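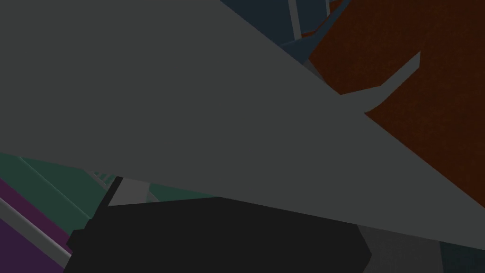

Cathal Lenihan读完初稿后提出，209条失窃记录里有相当一部分只写了车主停车和发现车辆不见的两个时刻，如果直接取中点当作案发时间，夜间的峰值就是算出来的，与实际作案时间未必有关。他建议先处理时间区间，再谈分布。本报告第三节以后的全部计算按这一意见重做，初稿中的时段图不再使用。

Detwood片区自行车盗窃案件的时空分布分析
课程项目报告

一、项目背景

自行车盗窃单案金额低、报案率低、破案率低，警方公开的月度通报通常只给出案件总数，不区分地点类型和时段。片区内的停车设施由不同单位管理，车站、商业街和住宅区各自增设车架和照明，彼此没有统一的依据。本项目利用公开的案件摘要和车辆登记数据，回答两个问题：第一，案件是否集中在少数地点；第二，在时间信息不完整的情况下，能否识别出可信的高发时段。

项目不涉及嫌疑人信息，也不评价个案的侦办过程。

二、数据来源与清理

案件数据取自Detwood片区的公开案件摘要，剔除重复编号和事后撤销的记录，保留209条。每条记录包含报案编号、街道或设施名称、停放时刻、发现失窃时刻、锁具类型以及是否找回。其中锁具类型为自由文本，书写不统一，例如同一种U形锁在不同记录中有多种写法，需人工归类。

车辆登记数据来自Rekari登记系统的匿名导出表，共2,000辆。登记表含车型、登记月份和常用停放街区，不含车主姓名和住址。两份数据之间没有共同的编号，只能在街区一级做比对，无法判断某一辆被盗车是否登记过。

地点坐标由街道名称反查得到。若摘要只写了街道而没有门牌或设施名，则取该街道上最近的公共车架作为代表点，并在数据表中单独加标记。后文凡涉及距离的计算，都分别在包含和排除这类标记点的情况下各运行一次。

清理过程中发现的主要问题如下：
（1）停放时刻缺失，只有发现时刻；
（2）停放时刻晚于发现时刻，多为填写颠倒，能够从摘要正文判断的予以更正，不能判断的按缺失处理；
（3）跨日记录的日期只填了一天，需根据正文补全；
（4）Machala路有南北两段，早期记录不分段，后期记录分段。

第（4）项对结果影响最大。Machala路北段紧邻车站出口，南段以住宅为主，两段合并计算会把车站周边的案件摊到整条路上。小组逐条阅读摘要正文，凡提到车站、出口或通勤的归入北段，提到楼栋或院门的归入南段，其余保留为“未分段”，不参加地点排序。

三、时间区间的处理

盗窃发生在停放时刻与发现时刻之间，具体时刻未知。常见做法有三种：取起点，取终点，取中点。三种做法都把不确定的区间压缩成一个点。区间较短时误差可以接受；区间跨越整夜时，中点几乎总落在凌晨，凌晨的案件数因此被系统性地抬高。

本项目采用区间加权法。设某条记录的区间长度为L小时，则区间覆盖的每个小时分得1/L的权重；首尾不足一小时的部分按实际占比计算。各小时的权重相加，得到该小时的期望案件数。这一方法假设区间内每一时刻的作案概率相同，假设本身偏强，但偏差方向比中点法容易解释：它会使峰变平，不会凭空产生峰。

另设一个对照组，只取区间长度不超过2小时的记录，以中点计时。该组样本较小，但时间信息最可靠。若加权法得到的高发时段在对照组中同样出现，视为可信；若只在加权法中出现，则标为“待定”。

停放时刻缺失的记录不进入时间分析，只进入空间分析。

四、空间聚集的判定

坐标导入Tiltari后，以每个公共车架为圆心、50米为半径作缓冲区，统计落入缓冲区的案件数。半径的选取考虑了两点：反查坐标本身有误差，半径过小会漏计；片区内相邻车架间距不大，半径过大则缓冲区重叠严重。重叠区域内的案件归入距离最近的车架，不重复计数。

仅按案件数排序会使车位多的车架排在前面，因此同时计算每车位案件数。车位数由小组成员实地清点，清点安排在星期五傍晚，与通勤高峰错开。个别车架正在维修，按维修前的设计车位数录入。

聚集程度用累计曲线表示：车架按案件数从高到低排列，横轴为车架累计占比，纵轴为案件累计占比。曲线越向左上方弯曲，集中程度越高。

五、结果

5.1 地点

累计曲线明显偏离对角线，案件集中在少数车架。排在最前的是Machala路北段靠近车站出口的车架，案件数和每车位案件数均为最高。商业街的车架案件数靠前，但换算成每车位案件数后位次明显下降，说明其高案件数主要来自停放量。住宅区的情况相反：单个车架案件数不高，而车位少，每车位案件数并不低。

排除代表点标记的记录后重新计算，排在前列的车架没有变化，中段的次序有调整。中段的排序因此不宜单独引用。

5.2 时段

初稿用中点法得到的凌晨峰值，在加权法中变为一段平缓的高值，在对照组中没有出现，标为“待定”。傍晚时段在加权法和对照组中都偏高，并且主要来自车站和商业街，视为可信。上午时段的案件以车站周边为主，区间往往从早晨停车一直延续到下班取车，加权后分散在整个白天，无法进一步定位。

按月份看，11月的案件数低于夏季各月。由于没有逐月的骑行量，不能据此判断11月的单车风险是否降低。

5.3 锁具

人工归类后，钢缆锁在失窃记录中最为常见，U形锁次之。登记表中没有锁具字段，缺少对照，无法计算各类锁具的失窃率。部分摘要写明车轮或车座被拆走而车架仍在原处，这类记录保留在总数中，未作单独分析。

5.4 与登记数据的比对

按街区比较登记车辆数与失窃记录数，两者方向一致，登记多的街区失窃记录也多。这一关系可以由骑行人口解释，不能说明登记对盗窃有无抑制作用。初稿中“登记未能降低失窃”的表述已删除。

六、误差与限制

第一，未报案的盗窃不在数据内。低价车的报案率可能更低，结果对低价车集中的地点存在低估。第二，摘要正文由不同人员撰写，详略不一，Machala路的分段依赖正文措辞，两名成员独立归类后仍有分歧的记录一律划入“未分段”。第三，加权法的均匀假设在跨夜区间上最不可靠，人流在夜间变化大，作案概率不可能恒定。第四，车位数为一次性清点，未反映季节性增减的临时车架。

Lenihan还问到是否可以用到达和离开车站的客流量对白天的长区间做二次加权。理论上可行，需要分时段的进出站数据，小组未能取得，故没有实施。

七、建议

车站出口车架的傍晚时段适合作为优先巡查对象，依据是两种方法得到一致的结果。凌晨时段在取得更短的时间区间之前，不建议据此调整夜间巡查。

案件摘要的填写可作两处改动：停放时刻设为必填项，允许填写“不确定”；街道名称改为下拉选择，Machala路南北段分列。锁具类型同样宜改为固定选项。若Rekari在登记时增加锁具字段，5.3节的失窃率便可以计算。

八、分工与文件

数据清理和时间加权由同一名成员完成，空间分析在Tiltari中进行，实地清点由全组参加。清理后的数据表、归类规则和加权脚本随报告一并提交，坐标已按街区模糊处理。数据表中“flag”一列取值为1的记录即为第二节所述的代表点，复算时请先确认是否需要排除。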